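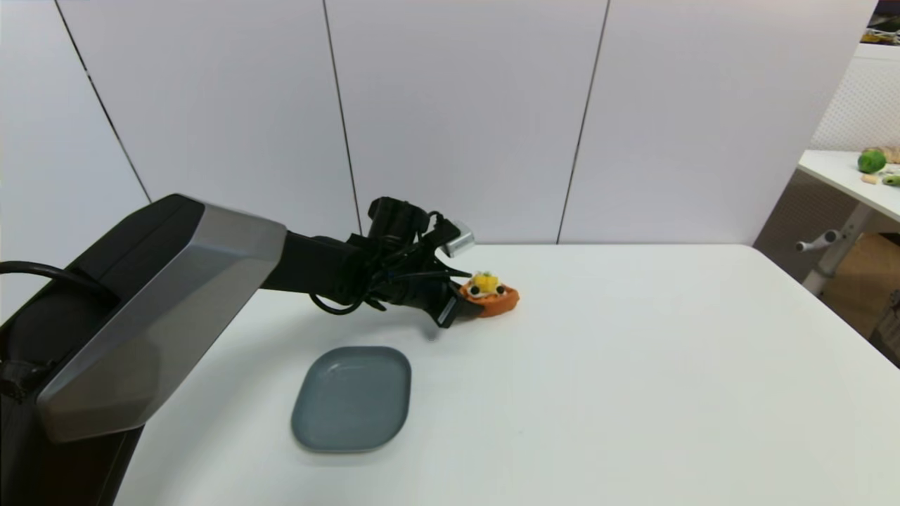
How to Set Up a Play Food Table for Young Children

A play food table needs very little: a clear surface, a plate, a few pieces of toy food and somewhere to keep the rest. These steps work for a classroom corner, a waiting area or a spare table at home. Setting up takes less time than sorting the food does, so do the sorting first.

1. Sort the food.
Tip everything out and make piles: fruit and vegetables, bread and cakes, fish and meat, and anything you can't identify. Put aside cracked pieces and anything with a sharp seam. Check small pieces against the age label on the original box. If the box is gone, keep small pieces away from children under three.

2. Wash it.
Use warm water and dish soap for hard plastic, and a soft brush for grooves. Wipe painted wood with a damp cloth and don't soak it. Felt food depends on the filling, so look for a care tag. Leave everything on a towel overnight. Hollow pieces hold water, and you may need to squeeze or shake them before they go down to dry.

3. Clear the table.
A plain white top is good for this. Bright toys show up well on it, and so does dirt. Wipe it down and take off anything that isn't part of the game. If the table stands in a busy room, a low partition behind it stops food from going over the back.

4. Put out one plate and leave it empty.
Children start faster when there is something to fill. Set the plate near the front edge where a small child can reach it, and lay a single piece of food farther back. A plate in a quiet color, such as blue-grey, makes an orange or red piece easy to spot.

5. Keep the produce on a second table.
This becomes the shop or the garden, and the first table is the kitchen. Leave enough space between the two for a child to walk through with a plate in both hands. We used 60 inches at the MacRitchie playroom and it was plenty. If you only have one table, use a shallow tray at one end.

We use cookies to remember your settings and measure visits. Accept all | Manage preferences

6. Add food slowly.
Start with four pieces. Isla Chisholm, who ran the MacRitchie room before me, had a bin of up to 80 and brought out a few at a time. Swap them when interest drops. Boat-shaped pieces and other odd shapes are worth saving for later, as children like to decide what they are.

7. Pack away.
Ask for food by color or by kind: "all the orange ones," then "everything that grows on a tree." Plates go in last, on top. Label the bin on the short side so you can read it on a shelf.

Wash the whole set again once a month, or sooner if pieces have been in mouths.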